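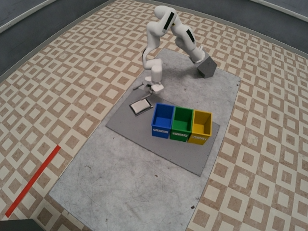

**Korkevel** is a small market town on the river Claltell. It has 170 houses and one stone bridge with 3 arches.

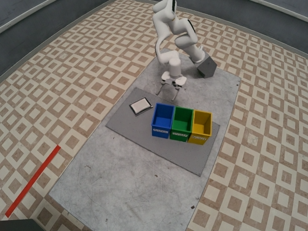

*Three open bins on a flat grey mat.*

The town is known for its plum cheese, which is sold under the name Gustosell. It must rest for 17 days in a cool cellar.
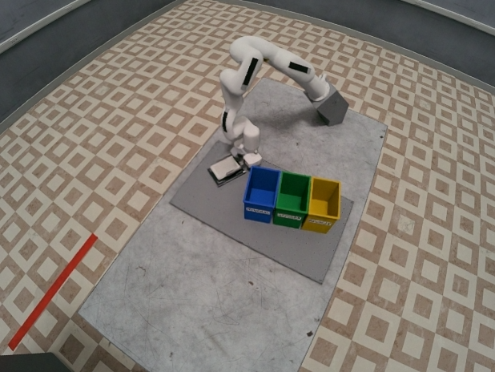 The market is held in April and lasts 4 days – in older times it was longer. The main street is called Dovhaniuk Street.
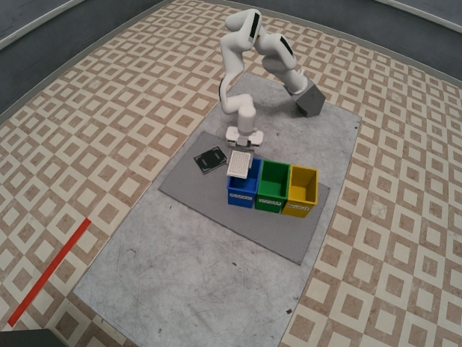
A bus goes from the bridge to the railway station every morning.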